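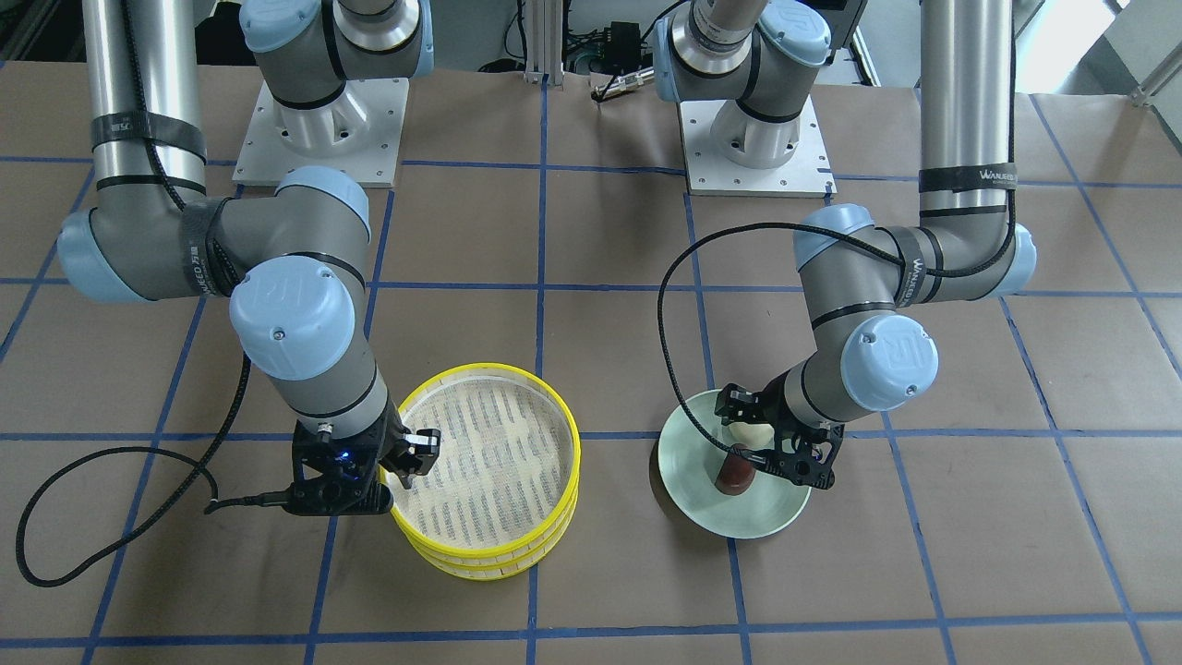
Mich beschäftigt seit Januar, wie Leute Entfernungen auf Packpapier schätzen. Klebt man wie hier blaue Linien auf braunes Papier, denken sie plötzlich in Kästchen - auch wenn sich das Band leicht wellt! Elínborg Thoroddsen nennt das Rasterdenken.

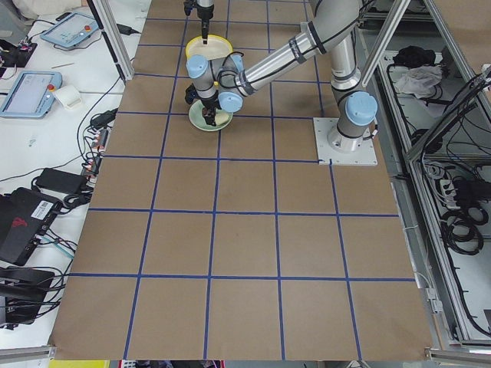 Abb. 1: Braunes Papier mit Raster aus blauem Klebeband.

Befragt habe ich 21 Leute, je 4 Durchgänge, erst ohne Linien, dann mit. Ohne Linien nahmen die meisten die Hand zu Hilfe (ich übrigens auch),

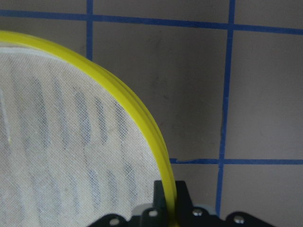
mit Linien wurde leise gezählt, und die Antworten rückten enger zusammen. Bundgaard erwartet das Gegenteil, arbeitet aber mit kürzeren Strecken. 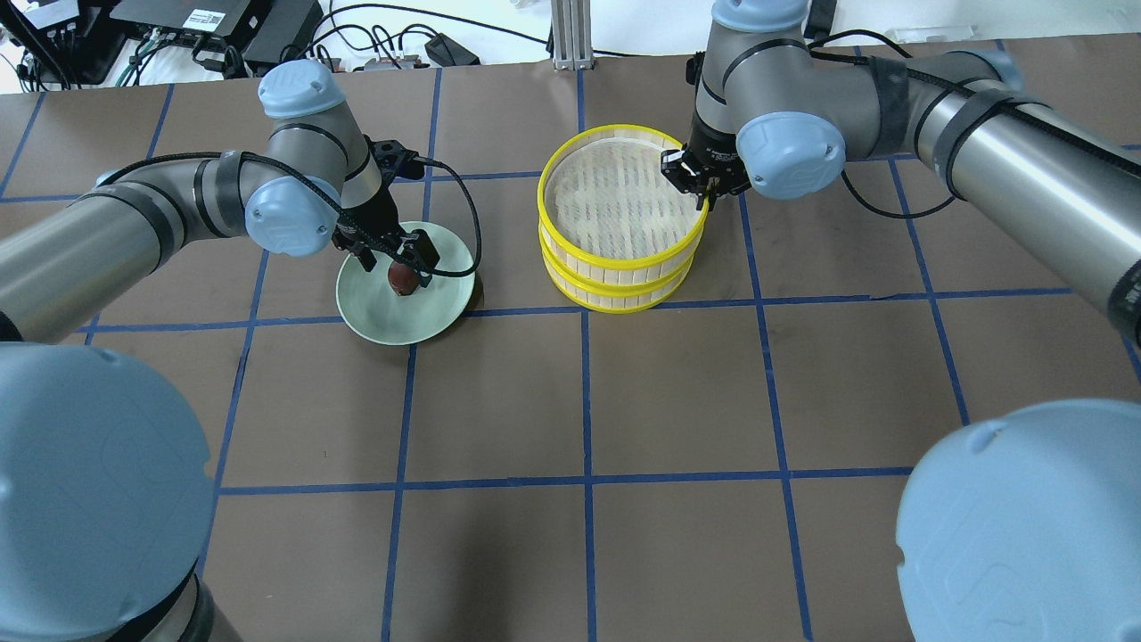
3.2 Auswertung

Gerechnet habe ich mit Medianen.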